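5. Cleaning the office computer before installing Vitisgate

The cellar program works day and night in harvest time, so please remove the dust from the computer first.

1. Shut down the computer and pull out the power cord. Wait 5 minutes.
2. Open the side cover and touch bare metal with your hand.
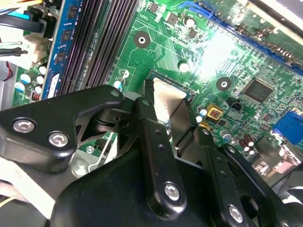 Fig. 9. Processor socket on the motherboard.

3. Blow out the dust with short bursts of air – never with a vacuum cleaner.

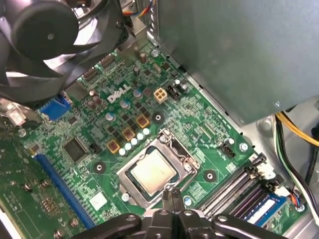 4. Close the cover, connect the cord and start the setup. When it asks for the port, type 1008.

Caution: Do not let children or pets near the open computer.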